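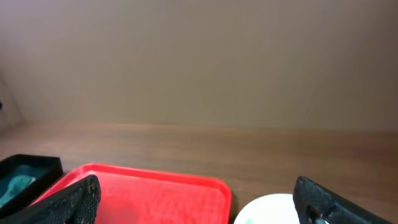
Teal cloth in the black tray, June.

2 comments · 0 shares

Dye notebook, entry for the Bedik cotton.

Second vat started 8:15 a.m. Used the Marchal recipe again, but halved the soda ash. Last batch came out patchy along the selvage and I think the ash went in too fast. Added it this time in four parts, stirring between each. Bath held at 35 C on the small burner. It drifts up if the lid stays on, so leave the lid off.

Fabric weight 400 g before scouring. Scoured with the plain soap, two rinses. The water from the first rinse was yellower than I expected from cloth sold as ready to dye. Josiane Bailly says the Povia cotton does the same and she now scours everything twice. Will try that on the next piece.
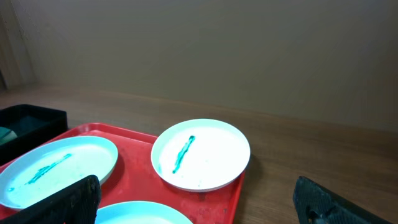 Total time in the bath was 66 minutes, then cold rinse until clear. Orvokki Kallio wants a swatch washed with ordinary detergent before we quote for the curtains. Cut one from the short end and pinned it to the Bernitz card. Need to check it against the unwashed piece in daylight, the lamp over the sink makes everything look greener.

To do: order more soda ash, relabel the blue jar, find out whether the scale was zeroed with the bowl on it. If it wasn't, the 400 is wrong and so is the salt.

Share (0)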